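Search this site
Enter keywords
Go

Upholstery labelling change to take effect in September

Gramasby furniture wholesaler Wulto will require every upholstery fabric it stocks to carry a full abrasion and light-fastness record from September, under terms sent to its suppliers and published on July 8, 2020.

The requirement covers woven, knitted and coated fabrics sold by the roll or fitted to finished seating. Leather is excluded and will be dealt with separately.

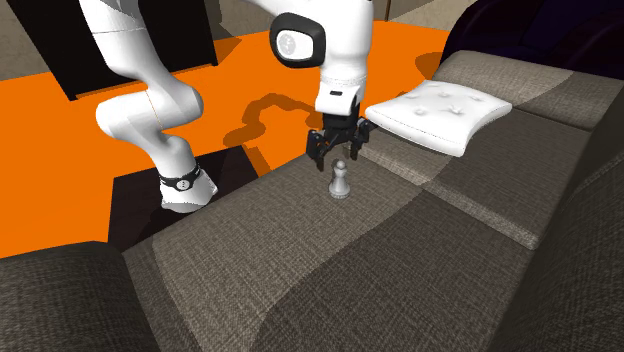

By the Trade and Materials Desk

Under the present terms, suppliers need only state whether a fabric is fit for light, general or heavy domestic use. The method behind the grade is left to the mill, and two fabrics with the same grade may have been tested under different loads. The new record must give the number of rubs completed, the load applied, the abradant used and the point at which the test was stopped. Pilling is to be reported on a separate line.

Wulto said it had reviewed 439 fabric lines before drafting the terms. Of these, 135 had no abrasion figure on file, and a further group had figures taken from an earlier version of the same cloth – in several cases with a different backing. Changes of backing can alter both seam strength and stretch, and will in future count as a new fabric for testing purposes.

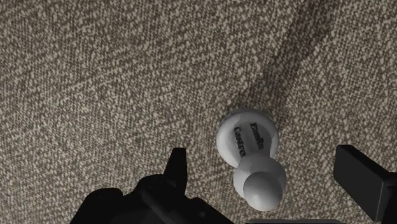 Mixed-yarn cloths are treated in more detail than plain ones. Where a fabric contains more than one fibre, the supplier must give the share of each by weight and state whether the yarns were dyed before or after weaving. Light-fastness must be measured on the palest and the darkest yarn, with the lower result printed on the label. Wulto said a single averaged result could hide early fading in one colour.

Skurkach, which supplies fabric to the wholesaler from 4 mills, said it already held most of the data but would need to retest its older ranges. It expects the work to take 9 weeks and does not plan to withdraw any line before the deadline. The cost of testing will be met by suppliers.

Retail prices are not expected to change this year. Stock delivered before September may be sold under the old labels until it runs out, although shops must provide the test record on request where one exists.

The label itself will be sewn to the underside of fitted seating and fixed to the core of each roll. A draft layout has been sent to suppliers for comment – the wording is settled, but the type size is still under review.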